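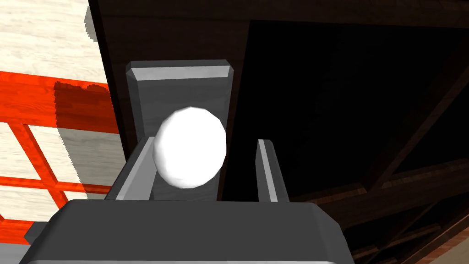

*A simulated view of the Wastham gripper with a white ball between its fingers.*

# Wastham workshop's ball-fetching robot still lives mostly on screen

Members of the shared workshop at Wastham say their home-built robot will be picking up balls off real floors by next June. On the evidence of Tuesday night's open evening, they have a good deal of work to do first.

The machine is called Grilau. It is meant to be a low, cheap household helper that can find a ball, close two grey fingers on it and take it somewhere more useful. Most of what visitors saw of it was on a monitor, in a computer-made room with a pale plank floor and a red lattice railing. The physical version sat on a bench next to the lathe: a drive base, one motor wired up and a gripper with a single finger fitted.

Živko Dimitriou, who started the project, told the dozen or so people who turned up that the simulated robot had completed 500 attempts at the task and managed the pick-up in most of them. Asked how many "most" was, he said the figures were being tidied. Asked how many attempts the real one had made, he said four.

None of the four ended with a ball in the gripper.

"The base drives well," Dimitriou said. "The fingers are a known problem. We know what the fix looks like in the model and now we have to cut it."

The gripper is certainly a plain piece of design, and that counts in its favour. It has two upright prongs and a tall plate standing behind them, with none of the jointed knuckles that have sunk more ambitious hobby projects. Ljubica Vasić, who drew the parts, said she wanted something a member could make in an afternoon with the tools already in the building. The plate is there to stop a ball rolling through to the back. She has got through 12 versions of the finger on screen and two in the workshop.

Whether any of the simulated results carry over is another matter. The balls in the computer are all the same size and perfectly round, and the floor has no crumbs on it. Friction is a number typed into a settings file. Vasić said the number had been "chosen sensibly" but agreed it had not been measured against anything in the room.

Azra Janevski, a retired fitter who has been a member at Wastham longer than the robot has, was less polite about it.

"I could win Wimbledon in a computer," she said. "Put a tennis ball on that floor over there, the one with the sawdust, and let me see it pick that up. I've been asking since the summer."

She also wanted to know what the thing was for. The project's page on the workshop noticeboard says Grilau will help people who find bending difficult, as well as dog owners and parents. Janevski, who says her knees are bad enough to qualify, pointed out that a litter-picker does the same job and can be hung on a hook.

Money has been a sore point too. The group was given £100 from the workshop's projects fund in June to pay for motors and a controller board. The motors have been bought. The board has not, and the base is being driven by one borrowed from Åsmund Dalen's model railway, which he would like back before Christmas. Dalen said he was happy to lend it for a bit longer but had "not understood it to be a permanent arrangement".

Dimitriou defended the time spent on the simulation. Every failed grab on the bench risks a bent finger or a stripped gear, he said, and every failed grab on the computer costs nothing. That is fair as far as it goes, though a group with four real attempts behind it can hardly claim to have worn the hardware out.

He would not be drawn on a price for the parts list, which the group hopes to publish so that others can build their own. An earlier notice promised "less than the cost of a decent vacuum". That wording has since been taken down.

The next stage is to fit the second finger and run the real machine on a swept patch of floor in the back room at Wastham. Blagoje Kneževič, who looks after workshop bookings, has given the group the room on two evenings this month and said it would go to the bookbinders after that if nobody was using it.

The open evening was held on Tue 12 October. The group says it will bring Grilau to the next one, and Janevski says she will bring a tennis ball.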